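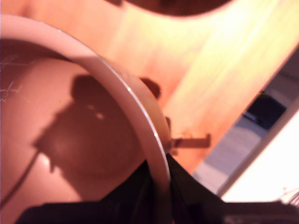
The Office of Ferry Records at Paltholm was established to receive notices of loss, and for most of its existence it received very few. Passengers on the Avholm crossing were careful people. They left gloves, mostly, and on one occasion a cello.

Éabha Doherty was appointed Deputy Registrar in November. Her duties were set out in a letter of 40 clauses, the last of which required her to read the other 39 aloud in the presence of the Registrar, Iman Alaoui. She did so. The Registrar signed the letter, locked it in the cabinet, and informed her that the kettle was shared with Customs.

The matter of Notice 295 arose in her second winter. It had been submitted at the Moura landing by a man who gave no address, and under the heading "Article Lost" he had written: the sound of my brother calling from the pier. Under "Value" he had written nothing. Under "Last Known Location" he had given the evening sailing, starboard side.

The Deputy Registrar drafted a refusal. The regulations provided for articles, animals, and documents, and a voice was none of these. She placed the draft on the Registrar's desk and went home along the harbor wall, where the wind was strong enough that she had to hold her hat.

In the morning the draft had been returned unsigned. Beneath it was the bound volume of regulations, open to a page she had not consulted before. It stated that the Office should make reasonable inquiry in every case – the word "every" had been underlined in pencil, by some earlier hand – and that such inquiry should be made in person.

She accordingly boarded the evening sailing with a notebook and the Office seal. The master of the vessel, the Troltis, was advised of her purpose and raised no objection. She stood on the starboard side for the whole of the crossing. She recorded the engine, the gulls, a child asking for an orange, and the chain going down at Avholm. On the return she recorded much the same, without the child.

As the ferry left Moura, somebody on the pier shouted a name. It was not a name she knew, and no passenger answered. She wrote it down with the time beside it.

The Registrar read the report twice. She asked whether the Deputy Registrar was satisfied as to the spelling.

"Reasonably," said Éabha Doherty.

The page was stamped, folded, and placed on the shelf of found articles, between a gray umbrella and a pair of child's boots, to be held for five years or until claimed.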